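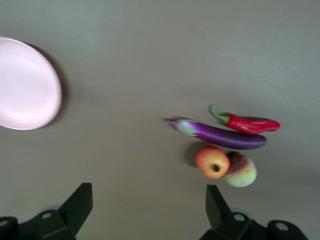
I've sat through enough council meetings to know that the interesting bit always happens when I've gone to find the loo. So when our residents' group in Hekell started following the row over the primary school closures, I signed up for Utent, a tracker that follows bills, council motions and committee votes and tells you when something has moved. I've used it daily since July and I love it.

You type in a subject, a ward or the number of a motion, and Utent builds a page for it. Mine is for the Ruddock school merger, which has been put off, amended, sent back and amended again. The page shows every version of the motion side by side, with the changed words shaded, and under that a list of who voted which way. Before this I was doing it with printouts and a highlighter at the kitchen table, and I missed things. I certainly missed the clause that moved the catchment line two streets west!

The alerts are the best part. They're short, they arrive quickly and they're in plain English. One came through at ten at night, after a late sitting, and said that the amendment had fallen by 16 votes to 14 and the main motion would be back after the break. I'd read it, understood it and gone to bed before the local news had a line up.
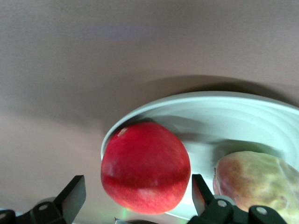 White plate with a ridged rim

Searching the archive is a joy too (if you're that sort of person, and I am). It goes back 74 months for our council, and I found 590 papers that mention school places. Most load in a second or two. The older ones are scans, so the search sometimes trips over a smudged word, and I've had to try "Ruddack" once or twice to get what I was after.

A few grumbles. The phone version hides the voting list behind a menu that took me ages to find. You can't yet print a page without the sidebar coming along with it. Coverage is patchy as well: Prultitz, just over the river, only has full council meetings and none of its committees, so check your own area before you pay for anything.

The free account follows three subjects. I went for the paid one at £60 a year, mostly for the side-by-side versions, and I'll be renewing. My neighbour and I now share notes before each meeting, and last month we both put in written questions that quoted the right paragraph of the right draft. Mine got a proper answer, with a page reference. I've already added the bus review and the library hours to my list.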